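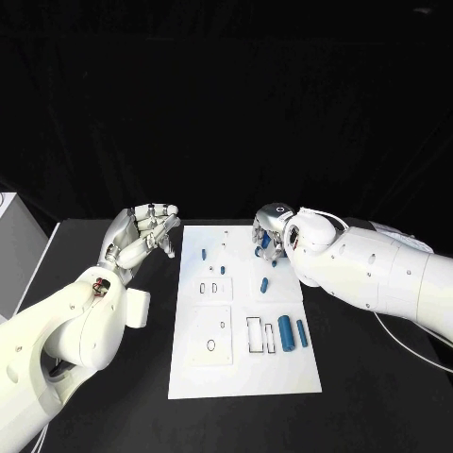

Comfort Tsikata wrote in to say that she had gone through two pads of the Gbeho before she noticed it had a right side and a wrong side, and could we please put that on the page. Yes, we can! The smoother side is the one for ink. The other has a little more tooth, and pencil people love it.

6 July 2020
By Efua Opoku
4 min read

Gbeho Drawing Paper, 300 gsm

I have wanted to stock a heavy sheet like this for years. Gbeho is made by Bituvico, a small mill that used to do mostly packaging, and you can tell they know how to make something that takes a beating. It's a 100 percent cotton sheet, bright but not blue, and at 300 gsm it lies flat on the table without tape (unless you're putting down big wet washes, and then please do tape it, all four sides).

My first test was ink. I used a dip pen with a scratchy old nib I should have thrown out in April, and the line stayed crisp even where I pressed too hard. No feathering, no fuzz caught in the tips. Then I got carried away and scrubbed at one corner with a kneaded eraser, then a hard white one, then the edge of a blade. The surface roughened a bit with the blade, as you'd expect, but it still took pencil over the top!
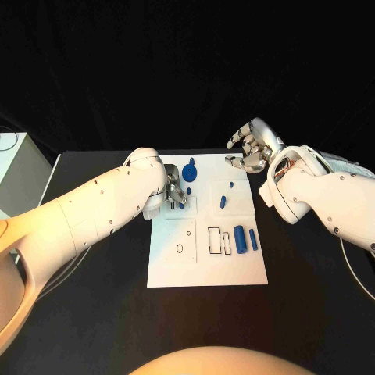 Markers were the one I was nervous about. Alcohol markers sink in more than they do on coated paper, so colors come out a shade darker and blending takes a quick hand. If markers are your main thing, the Ristik pad is still the one I'd reach for. For a drawing with just a few marker accents, Gbeho is lovely.

It also folds better than I expected. Score it first with a bone folder and the crease comes out clean, with hardly any cracking along the fibers. I've made a stack of cards this way and I'm not done yet.

Sizes and formats

Pad, 9 x 12 inches, 31 sheets, glued on the short side
Loose sheets, 22 x 30 inches, sold singly or in a pack of 70
Color: natural white only for now
Acid free, sized inside and on the surface

The odd sheet count in the pad is real. The last one is a spare that Bituvico puts in for testing your pens, and I think every pad should have one.

Storage

Keep it flat and out of the sun. Large sheets fit the Grukitz flat folder with a little room to spare. If a sheet has curled in the mail, leave it under a heavy book overnight and it will settle.

Loose sheets ship flat between boards. Pads go in a regular padded mailer.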